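수업 과제 최종 보고서
중고 목재 가구 표면 관리 제품의 광고 문구는 얼마나 믿을 만한가

1. 주제를 고른 이유

자취방에 두고 쓰는 중고 책상에 컵 자국이 남은 것이 출발점이었다. 지우는 방법을 검색했더니 나오는 글이 거의 다 오일이나 왁스를 사라는 이야기로 끝났다. "한 번만 발라도 평생", "나무가 숨을 쉰다", "천연이라 안전하다" 같은 말이 글마다 반복되는데 근거를 적어 둔 글은 드물었다. 이 보고서는 그런 문구를 모아 읽어 보고, 그중 몇 가지를 직접 시험해 본 기록이다. 시험의 규모가 작고 장비도 변변치 않으므로 제품의 순위를 매기려는 목적은 없다.

2. 자료 수집

10월 한 달 동안 온라인 판매 페이지와 구매 후기에서 목재 마감제에 관한 글 3,408건을 모았다. 수집은 검색어 기준으로 했고, 같은 내용이 복사된 글은 한 건만 남겼다. 이 가운데 200건을 무작위로 뽑아 직접 읽으면서 주장과 근거를 나누어 적었다. 근거로 인정한 것은 시험 조건이 적혀 있거나, 사용 기간과 사용 환경이 구체적으로 적힌 경우이다. "써 보니 좋아요"는 근거로 치지 않았다.

기준이 너무 빡빡하다는 지적을 중간 발표 때 받았다. 일반 소비자가 후기에 습도까지 적을 리 없다는 것인데, 맞는 말이다. 다만 판매자가 쓴 글에도 같은 기준을 적용했을 때 결과가 별로 나아지지 않았다는 점은 짚어 두고 싶다. 물건을 파는 쪽이라면 어떤 나무에 몇 번 발랐는지 정도는 적을 수 있다고 본다.

3. "나무가 숨을 쉰다"는 표현

가장 자주 마주친 표현이면서 가장 뜻이 흐린 표현이었다. 목재가 주변 습도에 따라 수분을 머금거나 내놓으면서 부피가 달라지는 것은 사실이다. 그런데 이것을 숨이라고 부르는 순간 막으면 안 되는 것처럼 들린다. 실제로 여러 판매 글이 이 표현에서 곧바로 "그래서 코팅 제품은 나무를 죽인다"는 결론으로 건너뛴다. 가구가 된 나무는 이미 살아 있는 조직이 아니다. 수분 출입이 느려지는 것이 오히려 갈라짐을 줄이는 데 도움이 될 때도 있다.

오일을 파는 쪽만 그런 것도 아니다. 코팅제를 파는 쪽은 반대로 오일을 바른 상판은 물 한 방울에도 썩는다는 식으로 쓴다. 두 주장을 나란히 놓고 읽으면 어느 쪽도 사고 싶지 않게 된다.

결이 밝은 목재에서는 문제가 한 가지 더 있다. 단풍나무처럼 색이 옅은 판재는 마감제의 색이 그대로 드러나기 쉬운데, 판매 글에 실린 전후 비교 사진은 조명이 서로 다른 경우가 많았다. 햇빛 아래에서 찍은 "후" 사진과 형광등 아래에서 찍은 "전" 사진을 비교해서 알 수 있는 것은 조명의 차이뿐이다.

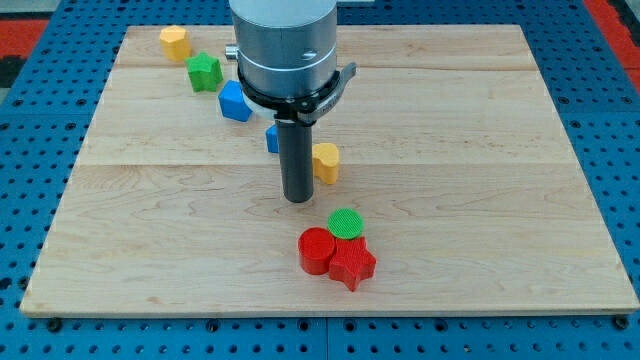 글·사진 | 알시데스 시케이라(Alcides Siqueira)

4. 작은 시험

시험에는 Rirkex 오일, Jastov 왁스, Prilora 수성 코팅제를 썼다. 세 제품 모두 판매 글에서 "물 자국 걱정 끝"이라는 취지의 문구를 쓰고 있었다. 단풍나무 자투리를 800방 사포로 갈고 설명서대로 바른 뒤, 7일 동안 창가에서 떨어진 선반에 두고 말렸다. 비교를 위해 아무것도 바르지 않은 조각도 함께 두었다.

물을 떨어뜨리고 한참 뒤 닦아 내는 방식으로 자국을 확인했다. 아무것도 바르지 않은 조각에는 자국이 뚜렷하게 남았고 표면이 거칠어졌다. Jastov를 바른 조각에도 자국이 남았지만 마른 천으로 문지르니 상당히 옅어졌다. Rirkex는 찬물에서는 괜찮았으나 뜨거운 머그잔을 올려 두자 희미한 테두리가 생겼다. Prilora는 자국이 거의 보이지 않았는데, 대신 모서리 쪽 도막이 고르지 않아 손톱에 걸렸다. 바르는 솜씨의 문제일 수도 있어서 제품의 결점이라고 쓰기는 어렵다.

원래는 Jitaru라는 복원용 크림도 넣으려 했다. 그런데 판매 페이지에 성분도 건조 시간도 나와 있지 않았고, 판매자에게 문의했더니 "나무가 알아서 흡수합니다"라는 답이 왔다. 이 조건으로는 시험 순서를 짤 수가 없어 뺐다. 보고서를 쓰는 지금도 건조 시간은 모른다.

5. "천연"이라는 말

읽은 글 중에는 천연 성분이라는 이유만으로 도마나 식탁에 바로 써도 된다고 적은 것이 있었다. 성분의 출처와 안전성은 별개의 문제이다. 천연 기름에도 건조를 빠르게 하려고 첨가제를 넣는 제품이 있고, 견과류에서 얻은 기름이라면 알레르기가 있는 사람에게는 확인이 필요하다. 또 건성유가 묻은 천은 뭉쳐 두면 열이 쌓여 저절로 불이 붙을 수 있다. 그런데 이 주의 사항을 본문에 적은 판매 글은 찾기 힘들었고, 적었더라도 맨 아래 작은 글씨였다. 안전하다는 말은 제목에 있고 위험하다는 말은 접힌 칸 안에 있는 배치를 실수라고 보기는 어렵다.

시험에 쓴 천은 물에 적셔 펼쳐 말린 뒤 버렸다.

6. 후기를 읽는 문제

후기도 그대로 믿기 어려웠다. 별점이 높은 후기는 대부분 바른 직후에 쓴 것이었다. 바른 직후에는 어떤 제품이든 윤이 나고 색이 깊어 보인다. 정작 궁금한 것은 겨울 난방을 한 번 겪은 뒤의 상태인데, 그 시점에 후기를 고쳐 쓰는 사람은 드물다. 반대로 별점이 낮은 후기에는 배송이 늦었다거나 뚜껑이 샜다는 내용이 많아서 마감제의 성능과는 상관이 없었다. 결국 별점의 평균은 포장 상태와 첫인상을 섞은 숫자에 가깝다는 것이 이 보고서의 판단이다.

같은 문장이 다른 제품의 후기에 그대로 나타나는 경우도 있었다. 대가를 받고 쓴 글이라고 단정할 증거는 없다. 그래도 "할머니 댁 원목 식탁이 새것이 됐어요"라는 문장이 오일과 왁스와 코팅제에 모두 달려 있는 것을 보고 나면 나머지 후기도 곱게 읽히지 않는다.

7. 한계

우선 시험한 목재가 한 종류뿐이다. 참나무나 소나무처럼 결과 밀도가 다른 나무에서는 결과가 달라질 수 있다. 자국의 정도를 눈으로만 판단했고, 판단한 사람이 제품을 바른 사람과 같다. 어떤 조각에 무엇을 발랐는지 아는 상태에서 보았으니 기대가 섞였을 것이다. 다음에 다시 한다면 조각 뒷면에 기호만 적고 다른 사람에게 순서를 섞어 달라고 하겠다.

건조 기간도 짧았다. 설명서에 적힌 최소 기간은 지켰지만, 완전히 굳기까지는 더 걸린다고 적은 자료도 있었다. 특히 Rirkex에 생긴 테두리는 덜 굳은 탓일 가능성을 지울 수 없다. 글을 분류하는 기준 역시 혼자 정하고 혼자 적용했기 때문에, 경계에 있는 글은 다른 사람이 읽으면 다르게 나뉠 수 있다.

8. 남은 질문

책상의 컵 자국은 그대로 있다. 세 제품 가운데 어느 것도 이미 생긴 자국을 없애 준다고 설명서에 적어 두지 않았고, 그렇게 적은 것은 판매 글뿐이었다. 제품 설명서와 판매 글의 문구가 얼마나 다른지를 따로 비교해 보면 이번보다 나은 보고서가 될 것 같다. 설명서는 대체로 조심스럽게 쓰여 있는데, 그 내용이 판매 페이지로 옮겨지는 과정에서 조건절이 빠지는 것으로 보인다. 누가 빼는지는 이번 자료만으로는 확인하지 못했다.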